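### 4.2 Changes in task content at the picking stations

Widstead, the returns warehouse where we carried out the second round of fieldwork, moved its mixed-goods line to robot picking in August. Before the change, a worker at each station sorted returned items by hand from bin to bin. Now one worker looks after 4 stations and steps in when an arm stops or asks for help. We logged 1,859 such calls over the study period.

The goods have little in common in shape or surface, and workers told us this decides how a shift goes. Soft items and items lying against a bin wall were named most often as the ones that "make the arm think."

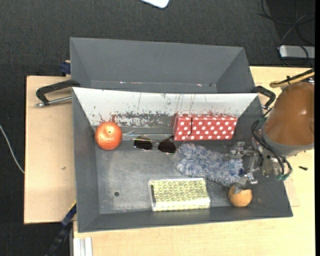
**Figure 3.** Robot gripper at a bin of mixed goods, including sunglasses, two patterned boxes and a ball.

Of the calls in the log, 196 concerned eyewear and 184 concerned plush or fluffy goods. Most were cleared by moving the item a short distance and pressing resume. Workers described this as easy on the back but hard on attention — the calls come at uneven times, and two stations may stop at once.

Pay grades did not change with the new duties. At Grisitz, our first site, station workers were moved up one grade after a trial period, and the difference came up in nearly every interview at Widstead. Several workers also missed talking across the line, as the stations now stand farther apart. Supervisors rarely raised this point. We return to it in Section 5.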